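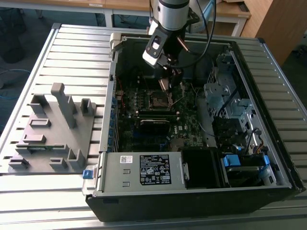

Home | Projects | Reports | Staff pages | Links

Teaching a robot arm to service a PC: hand guiding against remote control

Project report, submitted 12/11/24

1. What we set out to test

The project brief claimed that anyone can teach a robot arm a job by showing it, with no programming. We had read this in several places and wanted to see how far it held for a job with small parts and tight gaps. The job we chose was work inside a desktop computer: reaching into the open case, picking up a part, moving it clear of the metalwork and setting it down again. The tower lies on its side on the worktable, with a grey fixture tray next to it for parts.

We compared two ways of showing the task. In the first, which we call Niven after the software module, a person takes hold of the arm and moves it through the job. In the second, Soner, the person sits away from the table and drives the arm with a hand controller. Both save the path of the arm and the opening of the gripper, and both feed the same learning program, Flerkitz.

2. Showing the task by hand

Moving the arm by hand feels easy for the first few minutes. The wide movements from tray to case are quick and everyone managed them. The trouble starts inside the case. The arm is stiff at low speed, so a small push does nothing and a slightly larger one moves the fingers too far. Two of us ended up using both hands on the wrist, and then a second person had to work the gripper button. I would not call that "anyone can do it".

There is also the matter of what gets recorded. When a person feels the part touch the side of a slot, they ease off and try again. The file holds the positions, but nothing about why the person stopped. We recorded 29 demonstrations this way and threw away 5 where the path was mostly hesitation.
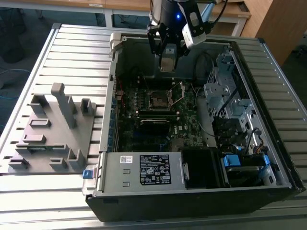
3. Showing the task by remote control

Soner gave smoother paths, and one person could do the whole job. On the other hand, the operator has no sense of touch at all. Judging the height of the fingers over the motherboard was the hardest part, and the drive cage and the wall of the case leave little room for a wrong guess. We learned to come straight down and to stay away from sideways moves until the fingers were well above the rim.

Practice mattered more than the handbook admits. Our first 10 recordings were so slow that we kept them only for comparison. After that the times settled, but by then the operators were no longer the beginners the method is meant for.

4. Did it learn anything?

Up to a point. Trained on the Soner recordings, Flerkitz reached the right area of the case and closed the gripper at a sensible height in most of our trials. Trained on the Niven recordings, it copied the pauses as well, and would sometimes hover over the board for no reason we could find. Neither version coped when we moved the tower by a few centimetres – a change a person would hardly notice.

We are wary of making much of the difference between the two. The same people did both sets, the remote sessions came second, and we had already learned the job by then. A fair test would need fresh operators and a mixed order. We asked for more time on the Ikatix bench to do this and were offered a slot in March, too late for this report.

5. Remaining doubts

The demonstrations were all made with the tray in one place and the tower in one position. A program that replays an average path would look quite good under those conditions, and we have no firm evidence that ours does much more than that. The next group should move things between recordings from the start, and should write down every failed attempt, including the ones where the operator simply gave up.

Search this site Enter keywords Go

Contact the project office | Copyright the authors | Back to top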